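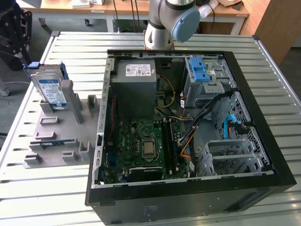 Interviews > Robot learning > Data collection

Reading time: 3 min

Teaching an arm to service a PC

Trinidad Alarcón runs the demonstration programme at Trilerby. The group is gathering examples for a policy meant to handle drives and small modules in desktop computers, and by Nov 7, 2022 it had stored 3696 episodes. Of those, 284 were marked as failures and kept.

"We keep them with a label," Alarcón says. "A failed insertion with a clean recovery is worth more to us than another good one from the same starting pose."

An operator drives the arm through the whole task while joint positions and camera views are logged together. Episodes are short. A session produces some 14 usable ones before the operator changes over, and Alarcón does not push for more. "The motions get lazy. You can see it in the velocity traces before the operator will admit it."

The case is laid on its side with the panel off, and parts are presented in a moulded plastic fixture beside it. Elba Sosa, who designed the protocol, says the cables are the hard part. They are left as they fall between episodes. "In the first set, from February, we tidied them every time. The policy trained on that set had never met a cable across the drive bay -- and it stopped dead at the first one."

Two views are recorded, one fixed at the bench and one near the gripper. Sosa regards the second as the more useful for the last few millimetres. It shows the fingers and the part together, at the cost of a good deal of ceiling in the background.

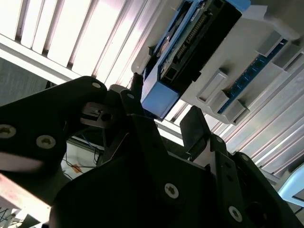
Labelling and review

Each episode is cut into 3 phases: approach, grasp and placement. The cuts are made by hand in Plotness, the group's own annotation tool, and a second person checks them. Disagreements are mostly over where the grasp begins. "I say first contact, Trinidad says when the fingers stop closing," Sosa says. "We store both."

The next set will be recorded at the Setham site, with different lighting and a different bench height. Alarcón expects the success rate to drop at first. She has asked for the old fixture to be sent over unchanged, so that the bench and the lights are the only things that differ.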